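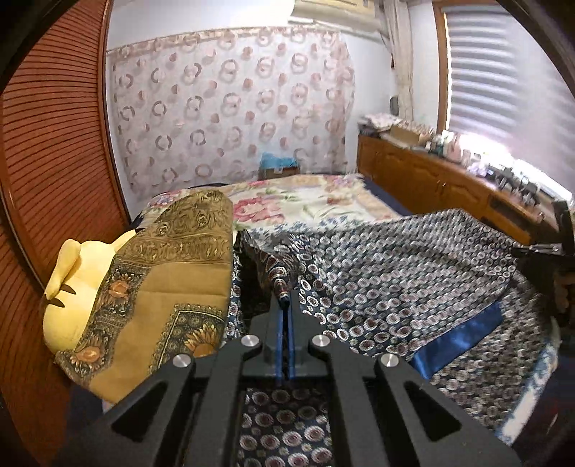 Cahier d'atelier, octobre, 9 h. Reprise du dossier Stitard, volet chambre, c'est-à-dire le grand textile marine que tout le monde ici appelle « la couverture » tant qu'il n'a pas été décidé si c'en est une. Question du matin : comment plier une pièce dont le corps est en tissu mat et la bordure en satin, sachant que les deux matières n'ont pas l'air de se fréquenter. Étalé sur le lit, il occupe toute la moitié droite, froissé, par-dessus le couvre-lit crème à roses, et la bordure bleu roi brille le long du bas comme si elle avait été invitée à une autre soirée. À gauche, le jaune moutarde à cachemires et tournesols, qui recouvre la peluche jaune sauf une oreille et un bout de figure. Ordre des travaux : le marine d'abord, le moutarde ensuite, la peluche quand on aura une politique.

Rappel pour ceux qui prendraient le cahier en route. Le dossier Stitard est né d'une phrase malheureuse en réunion (« ce n'est que du pliage »). L'idée est de rédiger une fiche par pièce de linge de maison, avec entretien, pli, rangement, réparation éventuelle, le tout applicable dans une vraie chambre et pas sur notre table de coupe de 300 cm, où n'importe qui passe pour un maître. Une chambre a un lit pour plan de travail, c'est mou, ça penche, et les meubles sont déjà pris par autre chose. Le meuble à portes sculptées sous la fenêtre aurait fait une desserte parfaite s'il restait un centimètre entre les flacons et les boîtes. Une pile de linge blanc plié y tient malgré tout, au bout le plus proche. Je la regarde avec envie.

Essai 1. Pli en deux dans la longueur, bord sur bord. Le satin glisse. On aligne le coin, on se retourne pour aligner l'autre, le premier est parti. Repris quatre fois. Abandon.

Essai 2. Même chose en partant du satin : on replie d'abord la bordure vers l'intérieur, sur toute sa largeur, puis on plie le corps dessus. Le tissu mat retient le satin et l'ensemble se tient à peu près. Inconvénient : une surépaisseur au bord, et au troisième pli la pile ressemble à un toit. À noter dans la fiche avec un croquis, à condition que ce soit quelqu'un d'autre qui dessine. Mes croquis de la fiche précédente ont été pris pour des enveloppes.

Essai 3. Rouleau. Beau, rapide, et se déroule dès qu'on le pose. Pour le tenir il faudrait un lien, et un lien sur du satin marque. J'ai mis une bande de coton qui traînait dans la boîte Nollutach (les chutes de la série « torchons », paix à son âme). Acceptable pour un transport, à ne pas laisser tout l'hiver.

Conclusion provisoire : essai 2 pour l'étagère, essai 3 pour le déplacement. L'essai 1 figurera dans la fiche sous le titre « à éviter », ce qui lui donne une utilité.

Pesée. La balance de l'atelier a donné 590 g pour le moutarde, et pour le marine elle a affiché « Err », ce que je trouve un peu personnel. Refaire avec la balance à crochet quand on l'aura retrouvée. Elle était dans le tiroir des fermetures éclair, elle n'y est plus, et les fermetures éclair non plus.

Bordure. Passé un bon moment dessus, l'œil collé à la couture. Points comptés sur une portion de 10 cm prise au milieu : 21. Sur la même longueur près d'un angle, j'obtiens 9, et l'angle fait un petit bec. Ma lecture : la personne qui cousait a allongé le point pour en finir, sentiment que je comprends très bien. Pas de réparation urgente. Si on reprend, reprendre l'angle seul, fil polyester fin, aiguille neuve, et surtout bâtir à la main avant. Le satin sous le pied presseur avance à son rythme, et ce rythme varie. La Jokcombe de l'atelier fait l'affaire à condition de desserrer la pression d'un cran ; au réglage habituel elle fronce, et elle fronce avec assurance.

Teinte du fil. Le nuancier Echevarría propose deux bleus voisins, l'un trop violet, l'autre trop gai. Pris le trop gai. Sur un bleu roi, on plaidera la cohérence. Demander s'ils ont encore l'ancien catalogue, celui avec les vrais brins collés, bien plus honnête que les petits carrés imprimés.

Pause. Changé d'avis deux fois sur le sens de rangement dans l'armoire. Pour mémoire, les deux thèses :

Bordure vers l'extérieur : on reconnaît la pièce d'un coup d'œil, on tire dessus pour la sortir, donc on tire sur la couture la plus faible.

Bordure vers le fond : on ne reconnaît rien, on sort toute la pile, on la pose sur le lit, on ne la remet jamais. Ceux qui ont un lit savent.

Je retiens l'extérieur, avec une ligne en gras sur la façon de saisir la pile par-dessous. Personne ne lira la ligne en gras, mais elle y sera.
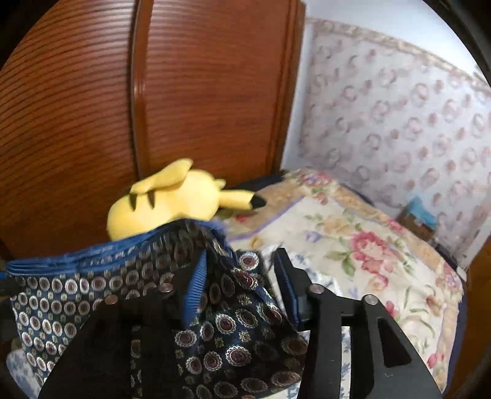 Reste la question de la peluche, que la trame de la fiche ignore et que toutes les chambres du dossier posent pourtant. Catégorie « linge » : non. Catégorie « objets posés sur le linge » : oui, mais elle n'existait pas avant ce matin, je viens de l'ouvrir et elle contient déjà plus de choses que les autres. Couchée sur le côté, dos tourné, devant la grande armoire brun-rouge à fines lignes horizontales, elle affiche un détachement que j'aimerais avoir face au marine : une oreille à pointe noire, la queue plate dressée en biais, deux courtes rayures brunes en travers du dos, et le bas du corps caché derrière le rebord du textile sombre à motifs. Pour la fiche, j'écris : retirer la peluche avant pliage. Puis j'ajoute : prévoir où la mettre. Cette seconde instruction m'a pris plus de temps que tout l'essai 2.

Options examinées. Sur le meuble : complet. Sur l'oreiller : elle revient au milieu du lit au premier drap secoué. Par terre : exclu pour des raisons d'hygiène et de morale. Dans l'armoire : on l'oublie, et quelqu'un la cherche à 21 h avec des conséquences sonores. Sous le bras : testé avec un coussin de l'atelier pour ne froisser personne, on plie très mal d'un seul bras mais on plie. La fiche dira « sur une chaise », comme toutes les fiches du monde quand elles ne savent plus.

Entretien de ce genre de peluche, puisqu'on y est. Lavage à la main ou sac de lavage, cycle délicat, eau froide. Ne jamais suspendre par l'oreille ni par la queue, les parties plates gardent le pli de la pince. Séchage à plat sur une serviette, retourner deux fois. Pour un jaune vif, premier lavage à part, ou avec des choses dont la couleur ne compte pas. J'ai chez moi des chaussettes qui en témoignent.

Le moutarde, enfin. Pièce facile, ce qui est vexant après la matinée. Le motif est assez touffu, brun, vert, orange, pour qu'un pli de travers ne se voie pas. Pli en deux, en deux, en trois, terminé. À signaler dans la fiche : prendre un tournesol comme repère de milieu est une mauvaise idée, il y en a plusieurs et ils se valent. Repère au fil contrastant sur la lisière, un point, noué lâche, qu'on enlève le jour où on s'en souvient.

Le couvre-lit crème à roses est hors dossier. Il a été classé hors dossier au printemps dernier, par moi, à l'encre, et je ne reviendrai pas dessus, même s'il est le seul de la pièce à bien tomber. S'il faut absolument une note : il sert de fond pendant le pliage des autres et évite qu'ils glissent sur le matelas. C'est un métier.

Matériel sorti de l'atelier, à rendre : ciseaux crantés, mètre ruban (le souple, l'autre ment de 3 mm), bande coton Nollutach, deux bobines Echevarría, boîte d'épingles à tête de verre. Pour les épingles, recompter avant de quitter une chambre. On ne plaisante pas avec une épingle dans un couvre-lit, et le mot d'excuses est pénible à rédiger.

Questions ouvertes.

Faut-il une fiche par pièce ou une fiche par lit ? Les pièces voyagent ensemble, se superposent, se plient dans un ordre donné. La fiche unique serait plus juste et ferait quatre pages. J'entends déjà la réunion.

Faut-il décrire le geste à une seule personne ou à deux ? À deux, l'essai 1 marche sans doute très bien. À deux, presque tout marche, sauf les accords sur qui vient vers qui au moment de joindre les coins.

Le mot « couverture » : je propose « grand textile bordé » jusqu'à nouvel ordre. C'est laid et c'est exact. La trame accepte vingt caractères, donc ce sera « gd textile bordé », et dans six mois on me demandera ce que c'est.

Vocabulaire toujours : dans la fiche, arrêter d'écrire « plier soigneusement ». Ça ne donne aucune information et ça vexe. Écrire où poser les mains.

À faire à la prochaine séance : retrouver la balance à crochet, reprendre la pesée du marine, bâtir l'angle en bec, essayer le pli de l'essai 2 avec un papier de soie glissé sous la bordure. Apporter une chaise.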